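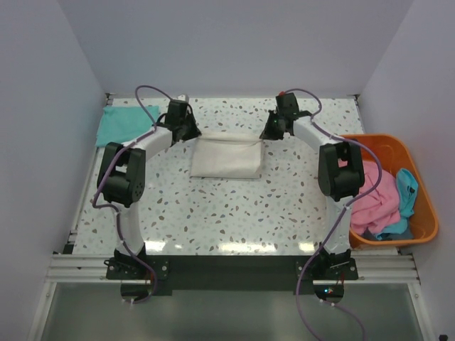
How Do You Teach a Pair of Robot Arms to Fold?

Hold your arm out in front of you and bend it. You have a shoulder, an elbow, a wrist and a hand, and you can move all of them without thinking. A robot arm has joints too, but somebody has to build every single one, and that's the fun part!

At the Cerkomow shared workshop, kids and grown-ups have been building a two-armed folding robot. They named it Irkuto. Each arm is bolted to a black plate at the front of the table, and a black bar joins the two plates together. Why does that matter? Try folding a T-shirt on a wobbly tray and you'll find out fast. If the base moves, the hand misses.

What makes it bend?

Inside a robot's joints are motors. A motor spins, gears slow the spin down and make it stronger, and the joint turns. The long white pieces between the joints are called links. They do the same job as the bones in your arm.

At the end of each arm is a gripper. It's a lot simpler than your hand (no thumb, no fingernails), but it can pinch the corner of a cloth, and that's a very good start.

See the purple cables? They follow the arms all the way down. Leaving enough slack is trickier than it sounds - too little and the cable pulls tight when the elbow bends, too much and it gets snagged on things. Ferdinand Hollenstein, who ran the cables on Irkuto, redid them 4 times before he was happy.

Why is cloth so hard?

A wooden block stays the same shape when you pick it up. Cloth doesn't! It droops, wrinkles and slides, and it never lands the same way twice. So the builders start with something easy, like a plain cream cloth in the middle of the table, and save the crumpled clothes in the orange basket for later.

Two arms help a lot. One can hold a corner still while the other pulls the cloth over, just like you do with a towel.

Try it yourself

Grab a dish towel and two clothespins. Hold one clothespin in each hand and fold the towel using only the clothespins. No fingers allowed! Ask a friend to time you. The Cerkomow record is 18 seconds, and it was set by a girl who is 9.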